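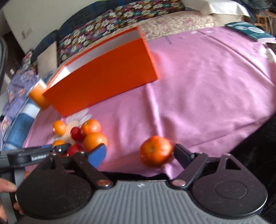 Fig. 1. Hand-held gripper over tangerines, tomatoes and an orange on a pink bedspread, with an orange box among them.

Building a Gripper at Home
Session 5 handout: fingers, pins and soft fruit
Notes by Dalia Zerouali, Lerkthorpe shared workshop

By now you should have a base that sits flat and two fingers that move when asked. If yours move when not asked, see Session 4.

Pivots. Each finger swings on one pin. Make the hole snug, then try it with the pad on, as a pad changes the balance more than you'd think. Mohcine Helmy drilled his three times and now owns a very well ventilated finger.

Pads. Rubber first, cleverness later. In Fig. 1 the left finger has a blue pad at its tip and the right one is black all the way along. Try your own gripper with one pad, then two, and write down which fruit objects.

What to pick up. Anything round that rolls away is a good teacher. Tangerines forgive most things. Tomatoes don't, so put them at the end of the session and wear something you don't like. Boxes look easy until they lie at an angle – come at the narrow side and turn your wrist, not the box.

Surface. A hard table flatters a bad gripper. On bedding the fruit sinks a little, the cloth creases, and the fingertips collect fabric along with lunch. Practise closing just above the cloth. Dragging the bedspread towards you does not count as a grasp, however firmly it was held.

Homework. 10 tries on each object, same starting height. Note slips, squashes and anything that ended up on the floor. The Gukstead group managed 285 tries between them and would like it known that they no longer eat satsumas.

Bring a small screwdriver next time. The workshop's one is in Hutthorpe, for reasons still under discussion.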